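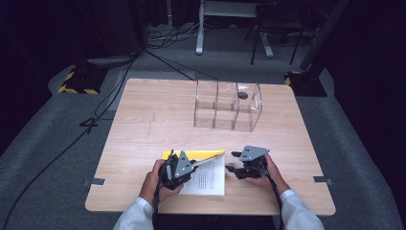 Stamatia replied:
I'd skip the oil completely. My table is a pale wood too and the oil turned it yellow inside of one winter. Hardwax or nothing.

mavthorpe_mike wrote:
Disagree! I've had two coats of Katsaros oil on mine for six years and the color barely moved. Depends on the wood, and on whether you sanded off whatever the store put on it first. Did you?

sneagu wrote:
OP here. I did not sand anything lol. I wiped it down and stood there reading the can. It's a light top, faint grain, and I want it to stay light. Paper on it all day, coffee most of the day, you get the idea.

Stamatia wrote:
Coffee is exactly why I said hardwax, Sebastian. Oil will ring on you.

mavthorpe_mike wrote:
Only if you leave the mug there overnight. Mine gets wiped every evening and I have two teenagers.

troltell_fan wrote:
Can I ask what grit everybody stops at? I went to 364 because that's what the Cornar sheets come in (weird number, I know) and then the finish wouldn't soak in at all.

mavthorpe_mike wrote:
Way too fine for oil. Stop at 180.

Stamatia wrote:
OK, we agree on that one. And Sebastian, please try it on the underside first.

sneagu wrote:
Will do. Leaning hardwax, sorry Mike. Does it smell bad? The table's over carpet and I'd hate to drag it outside.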